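4 January 2022
Workshop notebook, bookbinding bench. Written by Kacper, for me and for Leszek.

Paste tests, continued from September

I came back to the wheat paste after the long pause. In September we had the problem that the paste on the Skosau order dried too stiff and the hinges of the covers cracked when we opened them fully. Leszek said the paste was too thick. I said the paper was too dry. We did not decide, and then the season of calendars came and the notes stopped. So I begin again from a small amount and write everything down.

Recipe as today: 60 grams of wheat starch, soaked in cold water over night, then cooked on low heat with stirring all the time. I took it off when it became glassy and pulled away from the side of the pot. After cooling I pushed it through the sieve twice. The second time gave much less lumps, so I will keep this step even if it is boring. A part of the paste I thinned with water until it ran from the brush like cream for coffee. The other part I left thick.

Three samples with each paste, so six in total:
A - cotton cloth on gray board
B - Japanese paper on cloth
C - the brown kraft paper on gray board

All are cut with the grain parallel to the spine. I checked the grain by bending and also by wetting one corner, because with the kraft paper I made this mistake before and the board became like a roof tile.

First remarks, after the samples were under weight until the afternoon. The thin paste on A went through the cloth in two places and left a shiny mark. The thick paste on A is clean, but I can feel the brush strokes under my finger. B is very good with thin paste. B with thick paste is stiff, it makes a noise when I bend it. C pulls the board in both cases, a little more with thin paste, as one would expect with so much water. I lined the other side of one C board with the same paper and it went almost flat again. The rest I will line tomorrow.

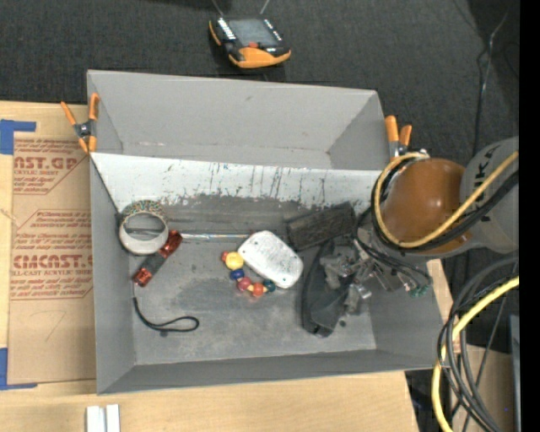
The hinge question is still open. I made a small dummy book with 29 leaves and put a cloth hinge with thick paste on the front and thin paste on the back. Opened and closed both covers 107 times, slowly, with the book lying flat. The front hinge has a white line along the fold and the cloth starts to lift at the tail. The back hinge has no line. One dummy is not a proof, and I was maybe not equally gentle with both sides, but it goes in the direction that Leszek said. I write it here so that he can enjoy it.

What speaks for my opinion: the cloth from Verklow was stored next to the heater the whole autumn. I took one strip from there and one strip from the cupboard and bent them by hand. The strip from the heater is harder. So we have perhaps two causes at the same time. The roll is now moved to the cupboard, second shelf, standing. Please do not lay it down, it takes a wave.

Other things:

The Drullora press. The upper plate is again not parallel. When I close it with a sheet of paper in each corner, the sheet at the left back can be pulled out and the other ones not. I put a piece of thin card there for today. The screw must be cleaned and greased, the old grease is like wax.

Knife for paring leather: sharpened, stropped, still pulls on the thin edge. I think the angle is too steep now after so many sharpenings. I would like to grind it again from the beginning, but not before the Sowa albums are delivered.

Sowa albums. Boards are cut, corners are checked with the square. The client wants the title on the spine from bottom to top. I asked two times to be sure and the answer was the same. The endpapers have to be the dark green ones, we have enough for all albums but not for any mistake. Before gluing, please try one on the offcuts, the green color rubs off on wet fingers.

Storage of paste: the jar from today is in the fridge, with water on top. Last time it smelled sour on the fourth day and I used it anyway, and I am not proud of this. Now I write the date on the lid.

Question for Leszek: did you mix some PVA into the paste for the Skosau covers, or was it pure starch? In my notes stands only "paste as usual", and I do not remember any more what was usual then. If there was PVA inside, the comparison with the dummy is not fair and I have to make another one with the mixture.

Next:
- line the remaining C boards
- second dummy, thin paste on both sides, cloth from the cupboard
- third dummy, the same but cloth from the heater
- order starch, the bag is good for 3 more batches
- new felt under the small weights, they leave marks on B

K. Brzozowska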